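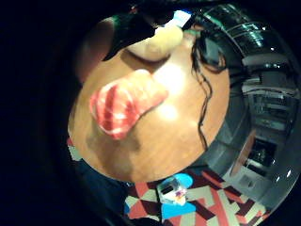 February, bench notes, gripper fault on Rudus

Started 8:13 with Oduor. Same round table, same cable lying on the right side of it. The salmon-like piece was the target for all runs.

Fault: on run 21 the fingers closed normally, then did not open on release command. The log shows the command was sent and acknowledged, but the motor current stayed at the holding value. I pressed the stop. The fingers still held, so we cut power at the wall and Oduor opened them by hand with the hex key. No injury, but his thumb was between the fingers longer than I like.

What I checked after:
– connector at the wrist: seated, no bent pins
– driver temperature: normal
– firmware: build 247, the one Nafula loaded yesterday. Old build never showed this.

I repeated with the old build, 13 runs, no fault. It is not proof, only 13.

Second matter, more serious for me. The stop button cuts motion but keeps the grip force. Gerardo says this is by design, so that objects are not dropped. Maybe so, but then it must be written on the card beside the button, and it isn't.

To do: ask Awuor for the release valve drawing from Drundholm. Nobody puts fingers near the jaws with build 247 until this is closed.

K. Ondieki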